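Do compartment boxes make you tidier, or just poorer?

I have now read a good deal of advice about sorting out small stuff, and all of it arrives at the same place, which is a clear plastic box with dividers. Batteries, buttons, picture hooks, the little bags of screws that come with flat-pack furniture. Put them in a box with dividers, say the tidy people, and your life will improve.

I bought one in February. I didn't expect much, so I can't claim to be let down.

Some background. We have a drawer in the kitchen that everybody calls the drawer, as if there were only one. One Saturday I emptied it on to the table with the idea of throwing most of it out, and because I am the sort of person who can't start a job without making it longer, I counted. There were 153 things in it. Two of them were the same tape measure, or as good as. I also found a key that fits no lock in this house or, as far as I can remember, in the last one.

The Dulunex website, where I went looking for a box, says that a divided organiser will "transform how you store". I have my doubts about storage as a thing that can be transformed. It also had 1,201 reviews, nearly all glowing, and a suspicious number of them written by people who had only just opened the parcel. I would like to read a review from someone who has owned one of these for five years and has moved house with it. I looked. There wasn't one.

I ordered it anyway.

My first complaint is with the word "clear". The plastic is frosted. Put it on a pale wooden table and you get a milky sort of view of the grain, which is pleasant enough, but I was told I'd be able to see at a glance what I had. With a few dark bits in the bottom I can tell that there are dark bits in the bottom. Add a shiny lid and a window and you lose a good part of the box to glare as well.
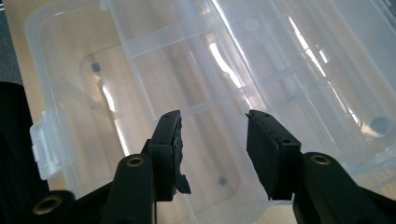 Photo: Stilell

Then there's the layout. A long divider runs down the thing, with short ribs across one part of it to make a row of small cells. Whoever drew that up was thinking of beads or fishing tackle, I suspect. My own belongings come in sizes that fall exactly between the cells and the bigger section. A picture hook fits a cell. A packet of picture hooks doesn't, so out come the hooks, and the packet (with the weight limit printed on it) goes in the bin, and six months from now I'll be hanging a mirror on faith.

I did give it a fair go. Screws went in the cells, sorted by length at first and then, when I got bored, by whether I liked the look of them. Rubber feet, felt pads and fuses came next. The big section was meant for tape and glue and has turned into the drawer again, only smaller and with a lid on.

The latch I'll come back to in a few months. It's a white plastic one that sticks out from the rim, and I have never owned a box where the latch outlived the rest. My old Cadlow toolbox has been held shut with a luggage strap for longer than it was ever held shut by its catch. People tell me plastics have got better. Perhaps they have. I would still rather have a lid that simply sat there and relied on gravity.

What did work, and I'll admit this with some reluctance, was the counting. Of the 153 things I kept about 62. The rest were dead batteries, instruction leaflets for appliances we no longer own, and those tiny Allen keys that breed. The box had no part in that. I could have put the survivors back in the drawer and it would have shut properly for the first time in years. I tried it, in fact, just to see. It shut.

So was the box worth having? For the screws, yes, a bit. I found the right one for the bathroom cabinet last week without tipping anything out, and I enjoyed that more than I should have. For everything else I'm not persuaded. A few jam jars would have done the same job for nothing, and you can see through a jam jar.

I was also tempted by the label maker that Chong sell to go with this kind of thing, and had it in the basket for most of an evening. Then I thought about who would be reading the labels. Anyone else in this house looking for a fuse will ask me where the fuses are, whatever is written on the lid.

The box lives on the shelf above the boiler now. The spare tape measure is still on the kitchen table, if anybody wants it.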